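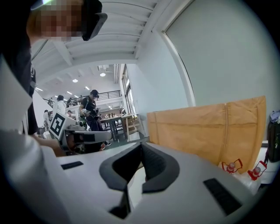 *A headset, and a square black-and-white marker on a hand-held gripper.*

Sang-wook Na has fostered older cats for the Skarnley shelter for six years. He takes the ones that stop eating in a kennel, or that need pills on a schedule the shelter staff can't keep overnight. So far 39 cats have come through his spare bedroom. We talked at his kitchen table on 12 March 2018, with a gray tabby named Aline asleep on the chair between us.

"People ask for kittens," he said. "I never had kittens. My first one was fourteen and had four teeth."

That cat was Sun, who came in after her owner moved into a nursing home. Na was told to expect her for two weeks. She spent the first five days behind the dryer and came out at night to eat. He slept on the floor of the laundry room for part of that time, and he doesn't recommend it.

"My back hurt and she didn't care that I was there. What worked was leaving the radio on low and putting the dish in the same spot every time. By the second week she would eat with me in the room."

Sun was adopted in September of that year by a retired couple on the other side of town. Na still gets a card from them.

He now works through Prelimine, the program the shelter set up to place cats over ten before they go onto the adoption floor. A cat gets blood work and a dental check first, then goes straight to a foster home. Prelimine pays for food, litter and any medicine on the intake sheet. Anything extra has to be approved, and the emergency fund is 3000 dollars for the whole year.

"One bad tooth can be a big piece of that," Na said. "So I call early. If a cat drops food on one side, I call that day. I don't wait to see."

Most of his cats have kidney trouble or an overactive thyroid. He gives fluids under the skin at the same hour each evening, on a folded towel on top of the washer. He warms the bag in a bowl of water first and checks it against his wrist. New foster homes are nervous about the needle, he said, and he was too.

"The vet tech let me practice with her standing next to me. I did it badly twice. Then I did it fine."

I asked what he would change about how the shelter lists older cats. He thought about it for a while.

"The write-ups say 'quiet' for everything. Aline isn't quiet. She yells at four in the morning and she wants to sit on the newspaper – whichever page you're reading. Somebody will like that. But they have to know it."

He keeps a notebook page for each cat now and sends it along when they leave. It lists what they eat, where they hide, how they take a pill and which sounds scare them. Aline's page says she takes hers in a bit of canned salmon, never tuna, and that the vacuum is all right if she sees it first.

She has a meeting with a possible adopter next week. Na has already bought the carrier liner she likes, and he plans to send it with her.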